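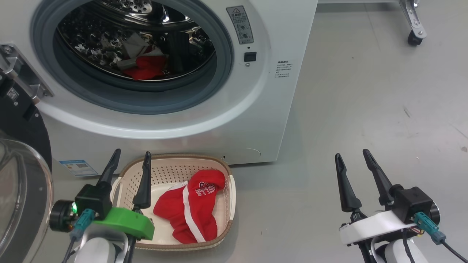 I have reached the age at which I hold views on the quick wash, and the main one is that it has done more harm to domestic life than the television ever managed.

Consider what it promises. You come in from five-a-side with something red and something that was white when you bought it, and the machine offers to have the pair of them ready before supper. So in they go together, because a load of one shirt is plainly wasteful and a load of two is somehow thrift. Sorting is for people with time. I was brought up by a sorter. There were heaps on the landing every week, darks, lights and a third one known only as "the others", and you did not step over them, you went round.

I am not asking for the heaps back. My flat hasn't got a landing. But I do think the heap was where the thinking got done. You picked up a sock and you made a decision about it. The programme dial has taken the decision off us and given us 15 settings for it, of which every household I know uses two.

My own machine is a Golmont, bought second-hand from a shop in Stiltis, and its booklet runs to 113 pages. I have read 5 of them. The rest may well be splendid. Somewhere in there is an explanation of the difference between "mixed" and "daily", and I would pay good money to have it read aloud to me. The booklet does find room to say that the drum spins at 1,000 turns a minute, a figure that has never helped me get a football shirt dry by the morning.

The manufacturers would like us to believe the trouble with laundry is the washing. It isn't, and hasn't been for decades. The washing is the part where I sit down. The trouble is at either end – the basket that waits, and the basket that waits again afterwards, usually the same basket, so that by bedtime I am sniffing a sleeve to find out which way it was travelling. Two baskets would settle it. I have been meaning to buy the second one since I lived in Orard.

What I want is a duller machine. One button, one temperature, and a door that won't shut on a red thing and a pale thing at once without a short pause for reflection. Until somebody builds it I shall carry on as I am, with a drawer full of vests in a shade the paint people would probably call Faded Rose.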